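To: Hastau kitchen list
Date: 2021-11-09
Subject: Re: Dish rack and the odd plates

On Tuesday an earlier message said:
> The shared kitchen has 60 plates on the inventory and I can't
> find matching sets for any of them. Can we agree on what stays
> by the sink and what goes back to the Stutus cupboard?

I went through the sink corner after lunch. The wire rack is the Seidel one we bought in April and it is fine to keep. My suggestion is that the odd plates stay out for daily use – the reindeer one, the one with the black stars and the dark one with the patterned rim – and the matching sets go in the cupboard once someone finds them. The two cups can stay as well. The small green sponge goes on the right, away from the plates.

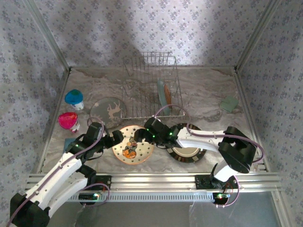
Plakmont wrote back that the reindeer plate belongs with the winter things and should go in the box on shelf 3, and that the cups ought to hang on hooks.

I have no objection to the box. Hooks would mean drilling, so I'd leave that for now.

On stacking: bowls go in the rack on their side so the foot can drain, with flat plates next to them. The teal bowl takes up a lot of room, so put it in first. Dark dishes show water spots and should be dried by hand.

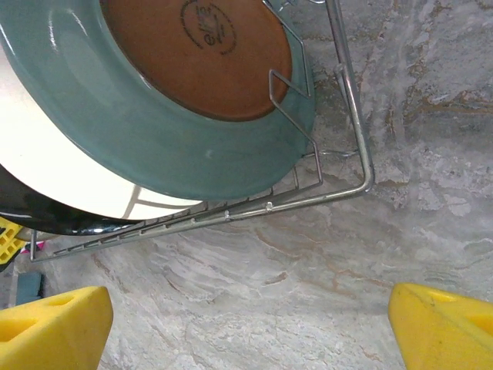 Do we empty the rack every night? Whoever locks up empties it, and anything still damp goes on the towel by the window.

The cupboard key is on hook 181.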